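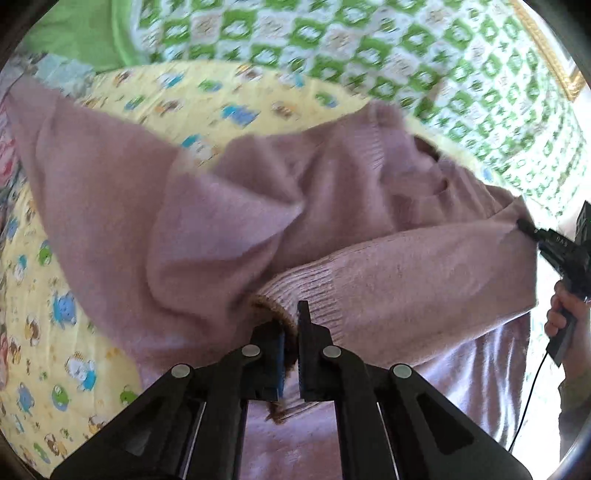
Clothes Swap and Mending Group, Cedisdale
Minutes of the December planning meeting, typed up by me from the back of an envelope, so shout if I've got you down for something you didn't agree to.

We started at ten past seven, once the kettle had boiled. Zainab Mohammed chaired. Apologies from the two Mkhize sisters, who both have the cold that's going round.

Last minutes
Agreed, apart from the bit where I wrote that Bořivoj Michalík would wash all the curtains. He offered to wash one pair. Sorry Bořivoj!

Knitwear
We spent most of the evening on this. There are 37 jumpers and cardigans waiting to be folded and sorted, and we all fold differently, which makes a right mess of the shelves. Zainab wants one way of doing it: lay the jumper on a bed or a big table, front down, smooth it out from the middle, bring each sleeve straight across the back, then fold the body up in thirds. I said I've always done mine in half with the arms tucked in and it's never hurt anyone. We had a vote and I lost — thirds it is. Big chunky ones can be rolled if they won't sit flat.

No hangers for anything knitted, please. I found a lovely long cardigan on the rail last month with shoulders like a coat rack.

Bořivoj asked what to do about frayed cuffs. Agreed that a loose end gets threaded back in with a blunt needle and never snipped. If the ribbing has properly gone, it goes in the mending basket with a safety pin next to the bad place so the menders can find it. He'll bring his tin of darning wool (mostly browns and greens, he warns us, but there's a decent pink in there somewhere).

Bedding
Children's sheets and duvet covers are to be kept apart from the plain ones this time, as parents ask for them first thing and we end up emptying every bag. Fitted sheets: Zainab has offered to show us the corner trick again. I've now been shown it three times and I still end up with a ball.

Storage
The Urkomora boxes have come and they're a good size, though the lids are stiff. I'll do the labels. Jumpers on the low shelves, bedding up top, mending basket by the door. We talked about moth balls and all agreed we can't stand the smell, so it's lavender bags. I've enough dried lavender for 26, and Zainab's got ribbon.

Money
We have almost 400 pounds in the tin. New shelving from Flukico would be 700, so that's going to have to wait until after the spring swap. Bořivoj thinks the old shelves will do another year if he puts a bracket on the wobbly one.

Jobs
Zainab: folding sheet to pin up on the wall, ribbon
Bořivoj: darning wool, bracket, one pair of curtains
Me: labels, lavender bags, biscuits

Any other business
Could whoever borrowed the good fabric scissors please bring them back.

We finished at half past eight. Next meeting same time next month, at Zainab's.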